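The Last Bus to Godville
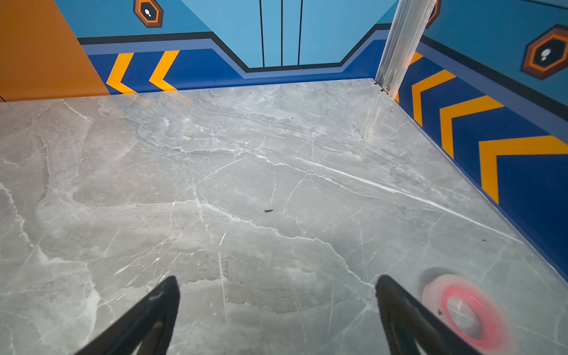

Femke Van Leeuwen missed the 8 o'clock by maybe two minutes. Saw the tail lights go round the corner by the feed store. Gone. She said a word her mother wouldn't have liked and sat down on her suitcase.

Saturday night in Kestia. Everything shut. One dog, one street light, a phone with no battery.

The letter was in her coat. She'd read it so many times the fold was coming apart. Your uncle left you the house, 674 Mill Road, come before the weekend is out or Boersma gets it. Signed by a lawyer she had never met. No explanation of who Boersma was or why he should get anything.

"You waiting on the bus?"

An old man in a pickup, window down, radio going. Accordion music.

"I was."

"Next one's Monday."

"I know. I can read."

He laughed at that. Had a cough in it. "Godville's 16 miles. I'm headed there anyhow."

She looked at the truck. Looked at the dog. The dog had no opinion.

"What's your name?" she asked.

He took to long to answer. Turned the radio down first, then off.

"Boersma," he said.

Well. She stood up. Sat back down. Her heart was going like mad and it was stupid, he was eighty if he was a day, he had a blanket over his knees.

"You want the house," she said.

"I want the piano. It's my piano. He borrowed it in the spring I got married and never gave it back, and now she's gone and he's gone and I'd like to hear it agian." He wiped his nose on his glove. "House has a bad roof. You can keep the house."

The street light buzzed. Femke picked up the suitcase and put it in the back, next to a coil of rope and a stack of moving blankets.

"Does it still play?" she said, climbing in.

"No idea. Mind the door, it sticks."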